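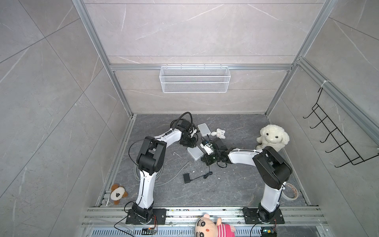
Plardale Bay Lining, Square, Gray Marble / Dark Stone

Item 568
Sold as a set. Wall panels + floor + tray
Price: $1,702 the set, frame not included
Stock: in stock, light gray wall. Dark wall back in July
Ships in 3 working days

Overview

Lining set for a square work bay on an aluminum extrusion frame. Gray marble pattern on the walls, darker stone pattern on the floor. Wipes down. Goes in from the top or the front, whichever side you've got free. Most people buying this are sorting or boxing up small electronics, cables, power adapters, little white plastic housings, that kind of thing. Also sold for returns counters and toy check-in. Same set, same part number.

What you get

Wall panels, light gray marble pattern
Floor, dark gray stone pattern
One light gray tray, rounded corners, raised rim
Edge strip
Instruction sheet (one page, read the bit about the corners)

What you don't get

Extrusion. Corner brackets. Screws. We can quote the frame separately, ask for Prys Maddocks on the order desk. Have your inside measurements ready, inside not outside, we get this wrong way round every week.

Why the dark floor

White stuff shows up. Box corners, bits of foam, tape ends, plush fluff. On our old pale floor you'd lose a white housing completely and then sweep it up with the crumbs. Black cable is the weak spot. A black cord on dark stone is hard to see in low light, so coil it or put it in the tray. Gray cable is fine.
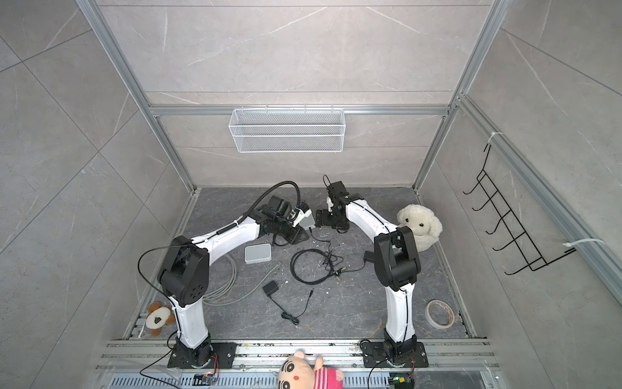

Customers who handle a lot of black leads usually order a second tray and keep all cords in that. Works well enough. Trays are sold singly, see bottom of page.

Walls stay light on purpose. They throw some light back down onto the work and you can still find the cream and white items against the floor. Marble pattern hides scuffs better than plain gray did. Plain gray is discontinued, please stop asking Eluned.

The pattern

Veins vary from piece to piece. Floor has white veins, thin pale ones, and some rust-orange and tan. If you order a replacement floor later it will not match the old one line for line. Not a fault, can't be returned for that. If you want two bays that look the same order both together and say so in the notes and we'll try.

The tray

Light gray inside, flat, with a raised rim that's a touch brighter. Rounded corners so a cloth gets into them. Grit does collect along the inside of the rim, tip it out at the end of the shift and wipe. Tray just sits on the floor, no clips. Lift it out to clean under.
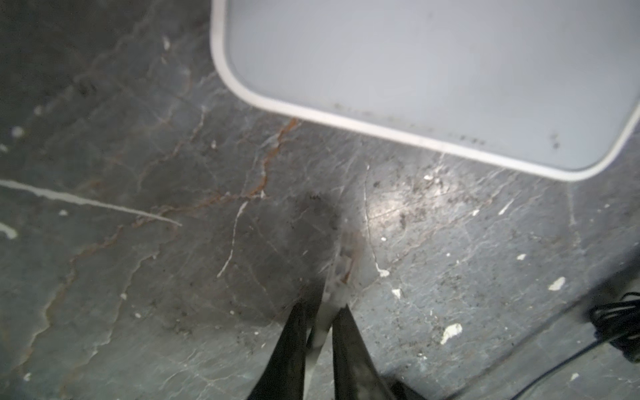

Floor pattern and tray corner. Dark specks along the inside of the rim.

Cleaning

Brush first, then damp cloth. Don't go straight in with the wet cloth, you'll drag the grit around and the shine goes. No scouring pads. Smudges on the floor, use Grindent surface cleaner or any mild one, leave it a minute and wipe off. Don't flood the edges. If water gets behind the strip pull the strip and let it dry out, then press it back on.

Tape residue: warm cloth, patience. We don't recomend a scraper.

Fitting

Floor goes in first. Then back wall, then sides. Edge strip last. Allow a morning for your first one. Don't overtighten anything through the panels. Front rail can stay open or carry whatever you've bolted to it, the floor stops short of it either way.
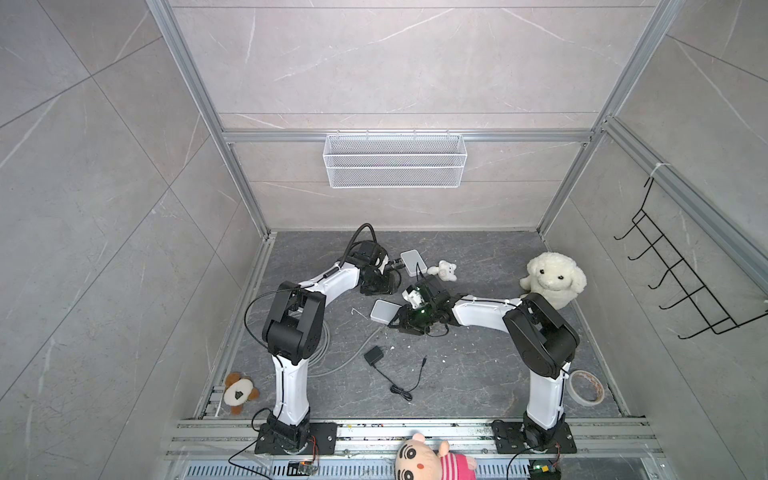
Light gray marble walls, darker floor, silver extrusion posts at the back corners.

Goes with

Dulletti small parts tray, light gray, single
Dulletti small parts tray, box of 100 (trade only)
Bahrami cable ties, reusable
Grindent surface cleaner
Replacement edge strip, by the roll

Ordering

Online or by phone. Orders in by noon go in the same day's batch. Tuesday is pallet day so big orders might wait untill then. Check the carton before you sign, corners especially. Damaged panel: keep the packaging and email a photo, Eluned Watkins handles claims and she'll want the item number off the label as well.

Custom sizes on request, allow extra time. No returns on cut panels.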